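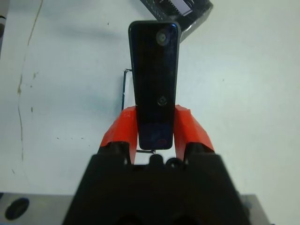

How to Budget for a Small Pick-and-Place Arm

Most first-time buyers start with the price of the arm and work outward. Do it the other way around. The arm is one line on the sheet, and at our bench it was less than half of what we spent before the first part moved. The steps below are the ones we now use at Porkotgate whenever a team asks for a new station.

Step 1. Write down what the arm has to hold

Collect the real items. Put them on a table and sort them by the hardest thing about each one: thin, glossy, heavy at one end, soft, wrapped in film. Slim items with rounded corners deserve their own column. A phone or a remote that has to be held upright gives the fingers very little to grip and a long stretch of object above them to swing.

For each item record the width at the grip point, the weight, and whether a mark on the surface would matter. Our first list had 13 items on it. We thought it was complete, and then Danylo Lysenko walked over from returns with a tray of things we had never considered.

Step 2. Choose the fingers before the gripper

Gripper brochures talk about force and stroke. What touches the part is the finger, and fingers are cheap compared with everything else. Angled plastic fingers on plain black brackets are a common starting point for mixed small goods. Ask the supplier three things:

Can the fingers be swapped without taking the gripper off the wrist?
Are the drawings supplied, so you can have your own made?
What does a replacement pair cost, and how long does it take to arrive?

Budget for 6 pairs in the first year. Bright colors are worth having if you use a wrist camera, as fingertips are easier to find against a white table. Dekker quoted us for a single spare pair. Larysa Sydorenko sent the quote back and asked for a price on the full set, and the unit price dropped enough to pay for the second bracket.

Step 3. Price the wrist camera with its mount

A camera at the wrist needs a bracket, a cable that will survive bending, and some way of keeping the cable off the fingers. Quotes often list the camera alone. Get the whole assembly on one line, and ask for the weight, which comes off your payload.

Check the view before you sign. With a camera close to the gripper, the gripper body takes up a good part of the picture, and the held object can hide whatever stands behind it. If your work involves placing items next to boxes or into wire holders, ask for a trial with those things on the table. Glossy and dark surfaces also need testing under your own lights, not the supplier's.

Step 4. Include the table

People forget the table. You need a flat top, a solid base and a surface in a plain color. White works well for dark parts, though it shows every speck and scratch. If you are reusing an old table, look it over for cracks and seams and decide now whether to replace the top. We paid 307 for a new one in April, delivery included, and it was the least argued-over item on the sheet.

Step 5. Add the hours

Put labor in the budget even if the people are already on the payroll. Our figures for one station:

Unpacking and mounting: 6 hours
Camera setup and calibration: 9 hours
Teaching the first set of grasps: 13 hours

Teaching always grows. Juraj Rusnák keeps the log for our stations and has yet to see a grasp session finish early. Items that must be held upright take longest — small changes in where the fingers close make a big difference at the far end.

Step 6. Compare quotes on the same sheet

Make one row for each of these and ask every supplier to fill in all of them: arm, gripper, fingers, brackets, camera and mount, cables, controller, software license, shipping, training, second-year support. Write "not offered" where a supplier has nothing. A blank cell tends to come back as an invoice.

Dritgate came out higher than Relo on the arm and lower on the total, mostly on support. We would have missed that if we had stopped at the first row.

Step 7. Hold something back

Keep a reserve for the things you learn in the first month. Ours went to softer finger pads, a longer cable and a second light. Rostyslav Tymoshchuk signs off on the reserve separately, so nobody has to reopen the main order to buy a cable.

If you are asking for a station this year, send the item list from Step 1 and the filled-in sheet from Step 6 to Nicanor Aranda by 25th June. Requests without an item list go to the back of the queue.

Contact | © Porkotgate | Back to top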